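## Review: the Lundier simulated kitchen benchmark for training and testing manipulation policies

*Prepared for the internal methods library, Wuson Robotics Laboratory. Reviewer: Delphine Pennington. Second reader: Jiahui Qian.*

Lundier is a simulated kitchen package released by Zhiqiang Xiong and Lihua Xiong. It is meant for groups that want to train a policy entirely on rendered data and then compare it with other policies under fixed conditions. The laboratory evaluated it in September as a possible replacement for the Illov suite, which we have used for tabletop work until now. The review covers the pick-and-place portion of the package only. The drawer and faucet tasks were not tested.

### The method

The central idea is described in the authors' technical note as "clutter first." Each episode begins with a random draw of household and non-household objects, and the target is chosen only after they have settled on the counter. Surface patterns for the walls, counters, and doors are drawn separately. The result is a kitchen in which very little can be learned from color or place alone, and the policy must rely on the shape of the target and its relation to the receptacle.

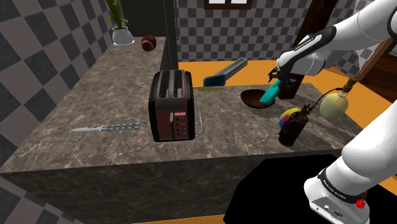
Our evaluation used the bowl task family. A policy receives two rendered views and the joint positions of the arm, and it must bring the named object to the bowl and release it. We trained the reference policy supplied with the package, along with our own Yin policy, on the same demonstrations. Each was then run for 100 episodes with layouts held out from training. Settings were left at their published defaults except for the episode length, which we extended to match our existing test procedure.

Installation took one afternoon. The documentation is complete for the standard tasks and thin for anything else. Xinyi Wan, who maintains our training cluster, had to read the source code to learn how the random seeds for layout and surface pattern are separated. The authors answered our written question on this point promptly, and the answer should be added to the manual.

### Results

The reference policy did well when the bowl stood in open space and poorly when its rim was close to another object. Most of its failures occurred at the release stage. The arm would reach the bowl with the target in hand, lower it against the rim, and open the fingers too early. The Yin policy made this error less often, although it was slower to begin the first reach and ran out of time in 7 episodes.

A second group of failures had to do with occlusion. The package places its cameras at random within a wide band, and a structural part of the kitchen can come between the camera and the arm. In such layouts one view may carry only part of the target and part of the bowl.

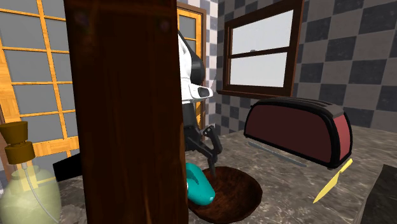

We consider this a strength of the benchmark. Policies trained on the Illov suite, where the camera has a clear line to the work area, lost a great deal of their performance when moved to Lundier without further training. Fine-tuning on a small share of the new demonstrations recovered part of the loss. It did not recover all of it, and we recommend that any group planning such a transfer set aside time for full retraining.

Contact between the fingers and smooth, rounded objects is handled acceptably. We saw occasional slipping that did not match our experience with physical hardware, mainly with long objects held near one end. Friction values can be edited by object, but there is no record in the log of which values were used for a given run. For published work this is a serious gap, and users should save the configuration file with every result.

### Points against

- The success check looks only at the final position of the target. An episode in which other objects are knocked over still counts as a success.
- Rendering two views at full quality is slow. We ran 9 workers in parallel and still waited overnight for each complete evaluation.
- Object names are inconsistent between the task file and the log, which complicates any analysis by category.

### Rating and recommendation

The reviewers rate the package 7 out of 10. It is recommended for adoption in pick-and-place studies, on the condition that our own collision check be added to the success measure before any figures are reported outside the laboratory. The Illov suite should stay available until current projects that depend on it have been completed. Requests for access to the shared installation may be sent to Xinyi Wan.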